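Notes from the allotment

Well, the swap morning at Ostton was a joy! I'd only meant to drop off my spare tomato seedlings and be home by ten, but I stayed until lunch and came back with more than I took (my windowsills are groaning). Thirteen kinds of bean went in the first hour, and I'm thrilled to have bagged a handful of the Lulden climbers, which crop like mad even in a cold summer.

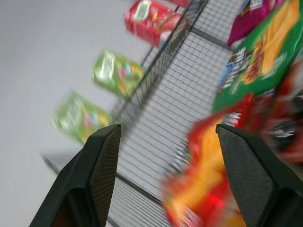 I've already sown mine in old loo rolls on the back step. Last year I planted straight out in April and the slugs had the lot, so this time they're staying put until they've got four proper leaves – and I'm going out with a torch every night, whatever the neighbours think!

If you missed out, the Dirnau plot still has onion sets going spare, and there's a bag of comfrey by the gate too. Bring your own pots if you can, we ran terribly short. Next swap is a Saturday again, same hall, and I'll be the one by the tea urn talking about beans.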